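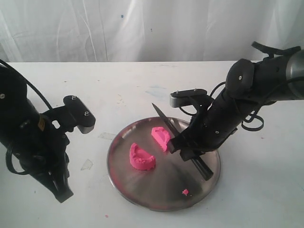

Cutting soft material with two arms: first results from the Cleso method

Readers of this newsletter will remember that in spring we promised to write more about the cutting task. The work took longer than we planned, but now there is something to report.

The question is simple to say. A robot can learn to pick up a block, because the block has the same shape before and after. Modeling clay does not. Each time the knife goes through, there are new pieces with new shapes, and some small crumbs stay on the metal. A policy which has learned only from whole lumps becomes lost after the first cut.

Our method, which we call Cleso, divides the work into short stages and asks the policy to decide again at every stage what it is looking at. It gets the overhead view and the views from the wrist cameras together. In earlier versions we used the overhead view alone, and the blade often came down beside the clay.

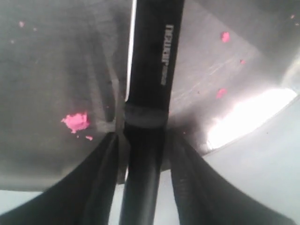

Wrist camera view: the fingers, a black rod between them and pink residue on the gray surfaces.

For training we recorded 1,154 demonstrations by teleoperation, all with clay on a steel tray. Then we compared Cleso with Trinska, our older baseline, which plans the full motion once and does not correct it. Each method got 157 trials, with the start position of the clay changed every time. Cleso finished the cut in 136 of them. Trinska did well when the lump was near the middle of the tray, but it became clearly worse toward the rim.

We looked also at the failures. Most of them happened when a piece stuck to the blade and traveled with it – the policy then searched for it on the tray. Reflections from the steel made a second group. We do not have a good answer for the reflections yet, and a matte tray would only hide the problem.
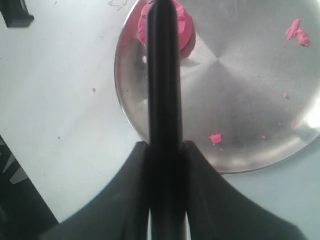 TRINSKA LAB, July – The wrist views proved most useful in the last centimeters before contact, when the arm can cover part of the clay in the overhead picture. With these views removed, the same policy lost most of its advantage over the baseline.

The next step is to test six other soft materials, beginning with bread dough and firm cheese. The colleagues at Rosser will repeat the trials on their own pair of arms, so that we can see how much depends on our table and our light. The recordings will be shared through the Puso archive when the labels are checked. Groups that want early access can write to the newsletter address and say shortly what they plan to do with the data.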